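Leltow College Office of Communications
Interview: Elaine Rezende on Shared Workrooms
By Rosimeire Fagundes
February 6, 2019

Elaine Rezende was appointed Director of Space Planning at Leltow College in November, after a long period in the registrar's office. Her new responsibilities include the assignment of every teaching room, meeting room and shared workroom on the two campuses, 827 rooms in all. She received the Office of Communications in the Furtado Building, where her department occupies the former map library, to discuss the College's revised policy on shared workrooms and the consultation that preceded it.

The policy takes effect at the start of the next academic year. It replaces a set of departmental agreements, several of which had never been written down in full.

"When I asked to see the agreements, I was given a folder and a list of telephone numbers," Ms. Rezende said. "The folder covered perhaps half of the rooms. For the others I was told to call the person who remembered what had been decided. Some of those people had retired. They were very gracious about it, and in most cases they did remember."

From the Registrar to Space Planning

Ms. Rezende describes her years in the registrar's office as good preparation. Scheduling examinations, she said, teaches a person how a building is really used, and at which hours its weaknesses appear.

"An examination timetable is a promise that a certain room will be quiet, lit and unlocked at a certain hour," she said. "If one of those fails, I heard about it within ten minutes. I learned which rooms I could trust. There was a room on the second floor of this building that I never used for examinations in the winter term, on account of the radiator. That knowledge was in my head and nowhere else, and I suspect every department has someone like that."

One of her first acts as director was to begin a room register, in which each space has a single page. The page records the dimensions, the furniture, the number of outlets, the direction of the windows and any standing complaint. Staff may propose corrections, and the page carries the initials of whoever last checked it. Ms. Rezende noted that the register has already settled a disagreement between two departments over the width of a door.

The register is kept in a plain spreadsheet. The College considered the purchase of a dedicated system and received a presentation on one called Suvarden, but the decision was deferred for a year.

"I have nothing against the product," she said. "We did not yet know what we wanted to write down. I did not think we should buy a cabinet before we had sorted the papers."

The Consultation

The consultation on shared workrooms ran for 60 days. Every department with access to such a room was invited to respond in writing, and open meetings were held on both campuses. Ms. Rezende attended each of the meetings and took her own notes.

The most frequent subject was storage. Departments that share a room tend to leave materials in it between sessions, and the old agreements said little about how much could be left or for how long. Respondents from the art history program asked for lockable cabinets. The nursing faculty asked that cabinets not be installed along the long walls, where they would interfere with the movement of beds during practical instruction.

"Both requests were perfectly reasonable and they concerned the same room," Ms. Rezende said. "What we have done is put the cabinets in the corridor alcove outside. It means a walk of a few steps. Art history accepted that, with one reservation about humidity, and we have put a gauge in the alcove to find out whether the reservation is justified. We will have a year of readings before anyone needs to decide."

The second subject was booking. Under the old arrangements, a department could hold a room for an entire term whether or not it was used each week. A walk-through survey carried out last term found many reserved rooms standing unused in the late afternoon, while student groups were meeting in stairwells and in the cafeteria.

The new policy limits advance booking to ten weeks. A booking that is not taken up within 20 minutes of its starting time is released. The second provision drew a number of objections, particularly from instructors who travel between campuses, and it was amended so that a telephone call to the porter's desk will hold the room.

"I was glad of the amendment," Ms. Rezende said. "The shuttle is late when it snows. A rule that ignores the shuttle would have been broken by the second week, and then we would have had a rule that people were used to breaking."

Floors, Tables and Light

Asked what makes a good shared workroom, Ms. Rezende answered at some length. She began with the floor. A hard, level floor that can be cleaned quickly is worth more to most users than any item of furniture, in her view, and she regrets the period in which carpet was laid in rooms that were later used for practical work.

Tables were her second concern. The College has traditionally bought large, heavy tables that seat many people and are seldom moved. The consultation showed a clear preference for smaller tables that two people can lift. Ms. Rezende has asked that future purchases follow this preference, and that legs be placed at the corners, so that a chair can be drawn up on any side.

"I sat at a great many tables during the meetings," she said. "There is one in the east seminar room with a bar running underneath at exactly the height of the shin. I had sent examination candidates to that table for years without knowing. I have apologized to one of them, who now works in our finance office."

On the matter of light she was more cautious. Several respondents asked for brighter rooms, and nearly as many complained of glare. The policy does not set a single standard. It asks instead that each room have at least two switched circuits, so that the front and the back can be lit separately, and that the switches be labeled.

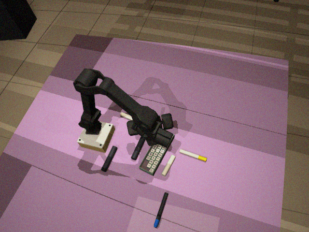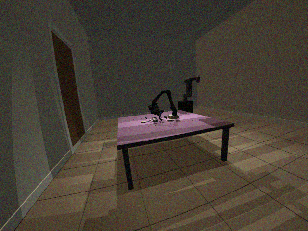 Noise and Neighbors

Noise was expected to be the most contested part of the policy, and a separate section of the consultation was given over to it. The responses were milder than Ms. Rezende had anticipated. Most departments wrote that they could tolerate a loud neighbor if they were told in advance.

The College has accordingly introduced a printed notice, to be placed on the door of any room where loud work is planned and on the doors at either side. The notice gives the hours and a telephone number. It must be posted by the end of the previous working day.

"We looked at what it would cost to treat the walls, and for the older buildings the figure was well beyond us," Ms. Rezende said. "A sheet of paper on the door does not make the room any quieter. It does allow the person next door to schedule a recording or an oral examination for another hour, and that was the thing they were asking for."

The exception is the Bralletance Annex, where the partitions between rooms on the upper floor stop short of the ceiling. Sound carries freely over them, and no arrangement of notices would be sufficient. Those rooms will be reserved for individual study until the partitions are completed. The music program, which had used two of them for theory classes, has been moved to the ground floor.

Ms. Rezende acknowledged that the move had been unpopular. The ground floor rooms are smaller, and one of them faces the loading area. She has met twice with the program's instructors and expects to meet with them again before the summer.

"They have been patient and I do not want to take advantage of it," she said. "I have told them that the present arrangement is for one year. It is written down, with my name under it."

Costs and Priorities

The revised policy carries a modest budget, most of which is assigned to electrical work, door hardware and the corridor cabinets. New furniture will be bought only where existing pieces cannot be repaired. The College carpenter has been asked to assess the stock, and Ms. Rezende reported that over 60 chairs have already been returned to use with no more than new screws and glue.

She was asked whether departments with larger enrollments would receive priority in the allocation of rooms. She replied that enrollment would be one consideration and that the nature of the work would be another. A small class that needs water and a drain cannot be placed just anywhere, and the register now shows which rooms have both.

Requests for exceptions will be heard once each term. They must be submitted in writing and should state the room, the hours and the reason. Decisions will be posted outside the Space Planning office and attached to the page for that room.

Next Steps

The full text of the policy is available at the front desk of the Furtado Building and at the library on each campus. Departments have been asked to name one member of staff who will receive changes to the register and pass on corrections.

Ms. Rezende intends to visit every room on the register before the policy takes effect. At the time of the interview she had completed the Furtado Building and part of the Annex, carrying a tape measure, a flashlight and a printed copy of each page.

"I have found two rooms that were not on anyone's list," she said. "One is a closet with a window and a very good desk in it. I have already had a request for it from the philosophy department."

Questions about the policy may be addressed to the Space Planning office, Furtado Building, former map library. The office is open to staff and students during regular College hours.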